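Game Production 2 – Session 7: Playtesting before release
Notes by Femke Groen

A closed playtest has a fixed group of players and a question the team wants answered. Write the question down first. "Is it fun?" is too wide. "Do players find the second shop without help?" can be tested in an afternoon.

Our case is Skindden, the puzzle game by the small studio Filtico. Their first test had 100 players and one build. Aarti Garg, who ran it, asked for a short form after each level and got 364 replies.
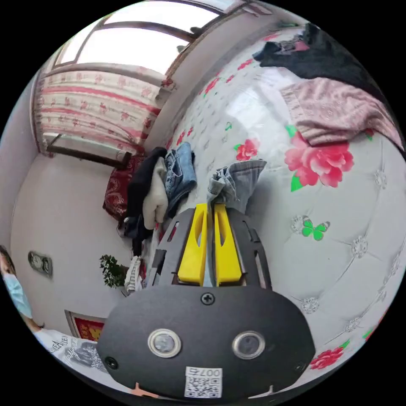 Most replies came from the first two levels. Players who stopped early did not fill in the form, so the later levels looked better liked than they were. Keep this in mind when you read averages – always check who is missing.

For the second test the team logged where each player quit. Level four lost nearly half of them. Jozef Meijer moved the save point and shortened the opening dialogue, and left the puzzle itself alone.

Terms to know: build, closed test, open test, drop-off, regression.

For next time
Read chapter 2 of the reader. Write a one-page test plan for your own group project, with one question, the number of players and what you will log. Hand in by December 13, 2018. Plans go to Ans Smits.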